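Bonsu's new EP *Tredo* came out at midnight and I've played it four times. Writing down a few things while it's fresh.

**2/** Six tracks, 22 minutes. The last record ran over an hour and I never finished it in one sitting. This one I finished before my coffee was done.

**3/** "Brosanik" is the single and you've probably heard it. The album version drops the guest verse and lets the organ play on for another minute. I like it better this way.

**4/** The big change is the drums. The first two tapes were all programmed. On this one it's a live kit on every song except the opener, and the tempo moves a little when the hook comes in.

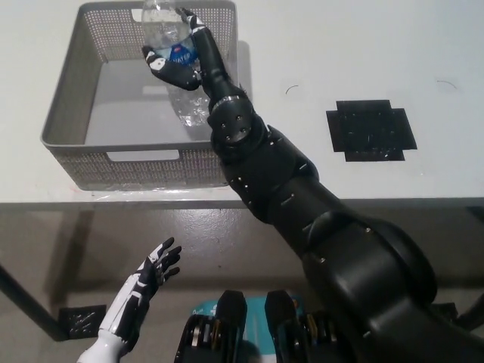 **Bisto**

**5/** Lyrically it's lighter than I expected. There's a song about his aunt's driving and a song about paying off a car. No diss tracks. He still raps fast — maybe too fast on track three, where I lost most of the second verse.

**6/** Weak spot: "175 Steps." The beat is fine but the chorus is one line repeated until the fade. It would have worked as an interlude.

**7/** I saw him in April in a room that holds 222 people. Nearly 78 showed up. He did two of these songs that night, and "Night Bus" already had the slow ending with only bass and voice.

**8/** The vinyl is limited to 583 copies and comes with a lyric sheet. I ordered one. Shipping cost more than I wanted to pay.

**9/** If you only have time for two, play "Night Bus" and then "Brosanik." If you liked the first tape more than the second, start at track four.

**10/** Someone asked about a tour. I haven't seen dates yet — I'll add them under this post when they go up.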